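5. REBARBAGEM E ACABAMENTO MANUAL DAS PEÇAS

Manual de instalação e operação do posto de acabamento Stono
Revisão de 4 de agosto de 2019

5.1 A que se aplica esta secção

Esta secção trata do corte de gitos e da remoção de rebarbas em peças de plástico moldado, feitos à mão, com x-ato de lâmina segmentada, sobre bancada forrada a feltro. Aplica-se às peças da série Lultard (travessas curvas, painéis planos, perfis finos e ganchos de estrutura) e a outras peças de dimensão parecida.

Não se aplica a peças com inserto metálico, nem a peças pintadas. Para essas, ver a secção 7.

Uma palavra prévia sobre ferramentas "milagrosas". O mercado está cheio de raspadores rotativos, alicates aquecidos e lâminas revestidas que prometem um acabamento perfeito numa só passagem. Experimentámos vários. Uns deixam marca, outros derretem o bordo, quase todos custam mais do que valem. Se um fornecedor insistir, peça-lhe que faça a demonstração nas suas peças e com o seu operador, e guarde a peça para a ver outra vez ao fim do dia. Até prova em contrário, este manual parte do princípio de que se trabalha com uma lâmina boa e uma mão treinada.

5.2 Material necessário

Bancada comprida com tampo forrado a feltro
X-ato de lâmina segmentada, com corrediça e trava em bom estado
Lâminas de substituição
Luva anticorte para a mão que segura a peça
Panos e lenços de papel
Elásticos para atar as peças acabadas
Recipiente fechado para lâminas usadas
Caixa ou saco para gitos e aparas
Peça-padrão aprovada, da mesma referência

Nota: o catálogo Hivness recomenda ainda um tapete antiestático por cima do feltro. Não encontrámos diferença que justifique a compra. As aparas agarram-se a tudo, com tapete ou sem ele.

5.3 Preparação do posto

1. Verifique o feltro. Se houver zonas gastas, com cola seca ou com pedaços de lâmina espetados, substitua o painel antes de começar. Um grão duro debaixo da peça risca a face vista e o risco só aparece mais tarde, à luz do cliente.

2. Verifique a junta entre os painéis de feltro. Os painéis devem encostar bem um ao outro. Uma junta aberta engole aparas e prende a ponta da lâmina.

3. Passe a mão (com luva) pela cantoneira metálica do bordo da bancada. Não deve haver parafusos salientes nem arestas levantadas.

4. Decida de que lado ficam as peças por trabalhar e de que lado ficam as acabadas, e mantenha essa decisão até ao fim do lote. Parece uma recomendação infantil. Continua a ser a causa mais frequente de peças com gito a seguir para a embalagem.

5. Deixe livre a zona em frente ao operador, com largura suficiente para rodar a peça mais comprida do lote sem bater nos montes.

6. Ponha a peça-padrão à vista, fora da zona de corte.

Cuidado: frascos e bidões de produto líquido devem estar tapados enquanto se corta. Não use na limpeza das peças nenhum produto que não tenha sido ensaiado numa peça do mesmo material. A indicação "universal" num rótulo não é um ensaio.

5.4 Regulação da lâmina

1. Com a lâmina recolhida, confirme que a corrediça não tem folga.

2. Faça sair a lâmina apenas o comprimento necessário para o corte. Para o gito, em geral chegam 2 segmentos. Uma lâmina muito saída dobra, e uma lâmina que dobra parte.

3. Bloqueie a corrediça e teste-a empurrando a lâmina de ponta contra um pedaço de gito. Se recuar, o x-ato não serve. Não o repare com fita.

4. Parta o segmento gasto logo que sinta que precisa de fazer mais força. Não espere pelo fim do lote. A tabela do fabricante fala em 800 cortes por segmento, número que não conseguimos reproduzir com nenhum plástico nosso. Conte com muito menos e guie-se pelo aspeto do corte: se a superfície ficar esbranquiçada ou rasgada, a lâmina acabou.

Perigo: os segmentos partidos vão para o recipiente fechado. Nunca para a caixa das aparas, nunca para o chão, nunca para o bolso.

5.5 Corte do gito

1. Pouse a peça com a base apoiada no feltro e o gito virado para cima ou para o lado oposto ao corpo.

2. Segure a peça com a mão livre, carregando de cima para baixo. Os dedos ficam atrás da linha de corte. Se a forma da peça obrigar a pôr os dedos à frente, rode a peça - há quase sempre outra posição.

3. Faça um primeiro corte afastado da peça, deixando um coto. Quem corta rente à primeira acaba por escavar a parede, e uma parede escavada não tem conserto.

4. Retire o gito e ponha-o na caixa dos restos.

5. Apare o coto em passagens finas, com a lâmina quase deitada, até ficar ao nível da superfície. 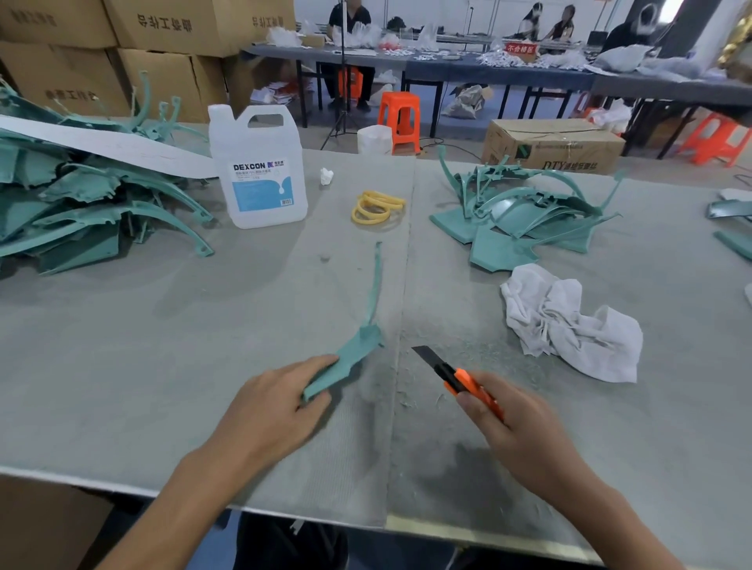 6. Passe o dedo, sem luva e com a lâmina já pousada e recolhida, sobre a zona do corte. Não deve sentir degrau. Uma sombra ligeira na cor é aceitável se coincidir com a da peça-padrão.

7. Em caso de dúvida, compare outra vez com a peça-padrão. Não compare com a peça anterior do mesmo lote, que pode ter o mesmo defeito.

Nota: algumas instruções antigas mandavam torcer o gito à mão até partir. É rápido e funciona em parte das peças. Nas restantes arranca material do interior da parede e deixa uma cova. Como não há maneira de saber de antemão em que grupo se está, retirámos essa instrução.

5.6 Rebarba nos bordos e nos furos

1. Nos bordos retos, raspe com a lâmina inclinada, num só sentido, sem carregar. O vaivém levanta fios.

2. Nas travessas curvas, trabalhe do centro para as pontas. Rode a peça e mantenha o pulso na mesma posição.

3. Nos furos das extremidades, rode a ponta da lâmina junto ao bordo, sem a meter a fundo. Não alargue o furo para "ajudar" a montagem. Se o pino não entra depois de tirada a rebarba, o problema está no molde e deve ser comunicado.

4. Nos ganchos, limpe primeiro a face interior. É a face que encaixa e é a que toda a gente esquece, por ser a menos visível.

5. Limpe a peça com um pano seco. O ar comprimido espalha as aparas pela bancada do lado e não é permitido neste posto.

Cuidado: as peças finas e compridas cedem quando apertadas ao meio. Apoie-as a todo o comprimento no feltro antes de raspar.

5.7 Separação das peças

1. Peça conforme: pouse-a no monte das acabadas, com a face vista para cima. Não atire.

2. Peça com rebarba que ainda se possa tirar: volta ao monte de entrada. Não a deixe a meio da bancada "para já".

3. Peça escavada, rachada ou empenada: vai para a zona de não conformes, identificada com placa vermelha. Não se mistura com os gitos, mesmo que o destino final seja o mesmo moinho. Sem essa separação, ninguém sabe quantas peças se perderam nem porquê.

4. Ate as peças acabadas com elástico em molhos de 40, salvo indicação diferente na ficha do lote. Nas peças de parede fina use duas tiras frouxas em vez de uma apertada. Se os molhos forem ficar em armazém de junho até depois do verão, retire os elásticos: com o calor colam ao plástico e deixam marca.

5. Se a ficha pedir proteção entre camadas, use a tira branca fornecida com o lote. O papel impresso pode largar tinta.

Nota sobre a ficha Egger: o modelo de ficha que acompanha este manual traz um campo chamado "índice de qualidade percebida". Pode deixá-lo em branco. Nunca nos souberam explicar como se calcula.

5.8 Tempos e ritmo

O plano de trabalho sugerido prevê pausa a cada 2 horas, aproximadamente. Consideramos o intervalo longo de mais para quem corta sem interrupção. Faça uma paragem curta sempre que mudar de referência ou de lâmina e troque de tarefa quando a mão começar a apertar o cabo com mais força do que o corte pede.

Desconfie dos prémios por quantidade neste posto. Nos lotes em que os vimos aplicados, as peças saíram mais depressa e voltaram quase à mesma velocidade.

5.9 Problemas frequentes

Corte esbranquiçado
Lâmina gasta ou ângulo demasiado aberto. Parta o segmento e deite mais a lâmina.

Cova no lugar do gito
Corte rente à primeira passagem ou gito torcido à mão. Peça não conforme.

Riscos na face vista
Aparas ou sujidade no feltro. Limpe a bancada e verifique as últimas peças acabadas, uma a uma.

Fios soltos no bordo
Raspagem em vaivém. Repita num só sentido.

Rebarba sempre no mesmo ponto
Não é um defeito de acabamento. Avise a injeção e guarde peças para amostra. Se a resposta for "isso tira-se com o x-ato", registe-a por escrito na ficha.

5.10 Fim do turno

1. Recolha a lâmina e bloqueie a corrediça.
2. Escove o feltro ao longo da junta, para fora.
3. Esvazie a caixa das aparas no contentor da cor correspondente.
4. Conte os x-atos e guarde-os. Se faltar um, procure-o dentro dos montes de peças antes de fechar qualquer caixa.
5. Assine a ficha do lote.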